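Custom Chip (ASIC)

Last edited 1/29/26 by Simone Andrade 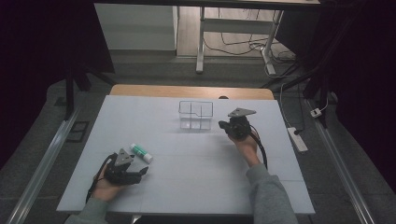

A custom chip, or ASIC (application-specific integrated circuit), is a piece of silicon designed to do one job for one customer. I've followed chip stocks for years and I still get asked how these differ from the processors Intel or AMD will sell to anybody with a checkbook, so I'm starting there. A regular processor is built to run whatever you throw at it, and you pay for all that flexibility in power and in space. A custom part drops everything the buyer doesn't need. Think of hand-held tools like the two black grippers over that tabletop, each with its pair of fingers and its cable: a tool shaped for grabbing is a lousy screwdriver, and chips work the same way!

How the business works

The customer usually brings the idea and a design house turns it into something a factory can make. Liluvell is the design house I know best (I've owned a few shares since they were cheap, so read me with that in mind). Liluvell charges an engineering fee up front and then takes a cut on every chip shipped. The fee keeps the lights on, but the cut is where shareholders make their money.

The upfront work is called NRE, short for non-recurring engineering, and it scares off small buyers. Brudow, which sells network gear, spent 12 million dollars on its first custom part before a single one shipped. Their finance chief, Vignesh Rajan, told investors it would pay for itself in 2 years. It took longer, and the stock got hammered that April.

Why companies bother

Mostly cost per unit. If you're buying a few thousand chips, stick with the catalog. Once you get to around 200 thousand a year, the math starts to lean the other way, though it depends a lot on the process and on how good your purchasing people are.

Risks for investors

One big customer can be most of a design house's sales. When Dosus moved its work in-house, Liluvell lost a chunk of revenue and I lost a chunk of sleep. There's also the respin, where the first silicon comes back with a bug and has to be redone. Ngọc Dương's newsletter keeps a running list of these, and I check it before every earnings call.

See also: Foundry; Fabless company; Programmable logic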